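Class lists and the people left off them

My school in Lolton has an alumni page, and my year has 40 names on it. Mine was missing until this spring.

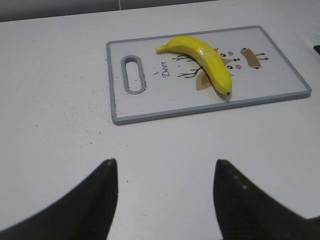 Lolton, Saturday, July 19, 2025

I think a graduate should not need to register with a company only to be found by old friends. The Clokar site asks for a birthday and a telephone number before it shows one classmate. For me this is too much.

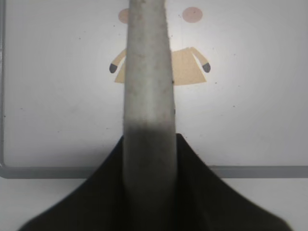
Printed rimmed surface, knife and stand out of view.

Our school could keep the list itself, on one plain page, and correct it every August. Some of us do not use such sites, and we also sat in those classrooms. 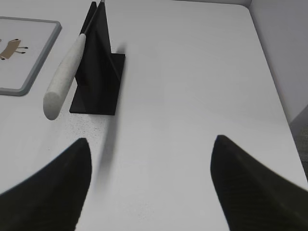
By Zoltán Pálfi

I wrote to the school office with 26 corrections. I still wait for the answer.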